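Teaching a simulated arm to pick by remote control
Project report, Lendano robotics module
Handed in Fri 23 August

1. What we were trying to do

Short version – get a person to drive a robot arm in simulation, record what they do, then use the recordings to train a policy that does the same pick without anyone at the controls. This report is mostly on the recording half. Training only got started in the last fortnight so that section is thin, sorry.

The task is called Skornholm in our code (named after the test folder, it stuck). Arm comes down over two small objects, one dark red, the other orange-yellow and quite a bit bigger. Operator has to grasp the orange one and lift it without knocking the red one.

2. Setup

Simulator is Kemico, run on the lab desktop. Control was by a hand-held six-axis mouse, one button to open and close the gripper. We first tried keyboard keys for each direction. Dropped after two days, far too jerky and everyone moved one axis at a time, so the demonstrations looked like staircases. 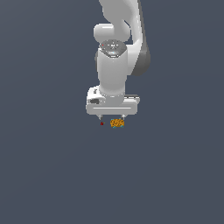
Speed scaling mattered more than we expected. At full scale people overshot on the way down. We cut it to a third and added a slow mode for the final approach. Nobody asked for the old setting back.

Each recording stores joint angles, gripper width, the operator's commands and the camera view. Logging is at a fixed rate. A demonstration starts when the operator first moves the mouse and stops when they press the end key – forgetting the end key was the commonest mistake by a mile.

3. Collecting demonstrations

We did 90 demonstrations in total, over 9 sessions. Start positions of the objects were shifted a little between runs. Two of us drove, swapping when hands got tired. After trimming, a typical demonstration came to about 2,025 logged steps, which is long, and a lot of it is the operator hovering and making up their mind.

The main problem was depth. With a plain grey background and no shadows to go by, it is realy hard to judge how far the fingers are above the object. Sideways was fine, height was guesswork. We added a second camera view from session four on and that helped, though the earlier recordings don't have it and we had to leave that view out of training. 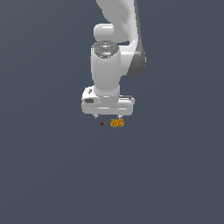
Fig. 2. Gripper above the red and orange objects, fingers apart.

Second problem was hesitation. If the operator stops dead for a moment the policy can learn to stop dead too, so we cut any stretch where the commands were all zero. Gripper closing had to be protected from this cut because the arm is ment to be still then. Lost half a day finding that one.

4. Training so far

Plain behaviour cloning, using the Yurchenko scripts from last year's group with small changes. The policy goes towards the orange object most of the time but tends to close early. No proper success figures yet. The evaluation script resets the objects wrongly and we didn't want to report numbers from it.

5. Still to do

– fix the reset
– rerecord the early sessions with both cameras
– try smoothing the commands before training
– ask for more machine time in September

Code and logs are in the shared folder under skornholm/final. Ignore final_old.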